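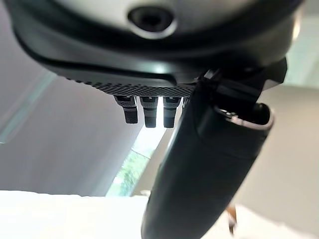
The May meeting of the Mutcombe Innkeepers' Association opened at 7:10 p.m. in the breakfast room of Catacutan House, ten minutes late while the key to the breakfast room was looked for. Dilruba Samarakoon took the chair, and later took a better one. The sign at the town line, carried over from April, came up first. Members still can't agree on colors, though pale gray over matte black, the same pairing as the curved shell and band at the top of these minutes, got the fewest groans of any proposal so far. The lake blue faction asked that its groans be recorded. They are hereby recorded.

1. Minutes of the last meeting

Approved with one correction. The Creamery Inn did not "abandon" its Sunday brunch. It "paused" it. The Creamery Inn was unable to say when the pause would end.

2. Hosteo

The booking site has changed its listing page again. Properties are now sorted by something called warmth, which the help desk defined in an email as "a blend of signals." Two members have tried replying to reviews faster and saw no change. One stopped replying altogether and went up four places.

Dilruba has a call with Hosteo on Saturday and will ask three things: what warmth is, whether a property can get more of it, and why the map puts the Mill House in the river. The Mill House said it had gotten two bookings from people who hoped it was a boat, and asked that the map be brought up last.

3. Shared linen order

Skitex will hold its price if the association orders at least 200 duvet covers in one go. Pledges stand at 171, leaving us 29 short. There was a silence in which everyone looked at the Creamery Inn. The Creamery Inn took 16. That leaves 13, and the silence did not work a second time.

Plain white or white with the faint stripe was put to a vote. Stripe carried, seven to two. The two argued that guests can't see the stripe. The seven agreed and said that was what they liked about it.
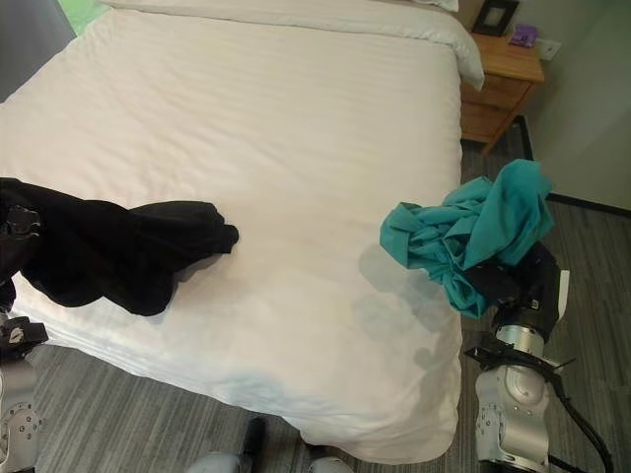

White duvet with the faint stripe, on gray striped carpet.

Discussion moved to whether a striped cover should be made up with the stripe running across the bed or down it. This took longer than the vote. It was left to each house. A motion to discuss pillow shams was ruled out of order, and then discussed.

Action: all houses to send final numbers to Dilruba before the Saturday call. Anyone who "thought somebody else had sent them" will be put down for the missing 13.
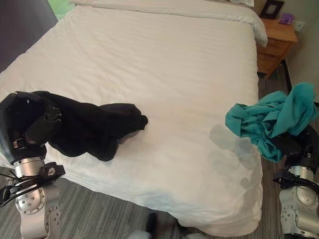 4. Summer map and money

Printing last year's fold-out map cost $581, and a box of them is still under the stairs at Catacutan House, where it holds a door open. Members felt a smaller run was wise. The new map will drop the mini golf (closed), add the bakery (open, moody), and correct the spelling of Mutcombe on the back panel.

5. Steps and safety

Wet-weather slips on front steps came up at three houses this spring, all involving guests with rolling suitcases and strong opinions about carrying them. The Mill House has put down gritty tape and reports that it peels, collects leaves, and frightens the dog. A molded rubber edging was preferred by most. Samples should have a dense, fine surface, something like the dimpled black strip in the picture after this item, and no glitter. The glitter sample from April has been returned. Some of the glitter has not.

Action: Catacutan House to get prices for edging by the foot.

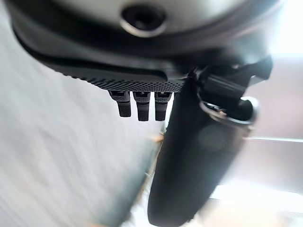
Parking on Church Lane was the only other business, as it has been at every meeting in the secretary's memory. The Creamery Inn's guests park in front of the Mill House and the Mill House's guests park in front of the hydrant. Dilruba proposed small markers for each house's spaces, and the three short black tabs lined up side by side in the photo were cited as about the right level of ornament. The lake blue faction asked if markers could come in lake blue. Deferred.

Next meeting is at the Mill House, same hour. Directions will be sent by email. Please don't use the Hosteo map.

Adjourned 8:55 p.m. Two slices of lemon cake unaccounted for.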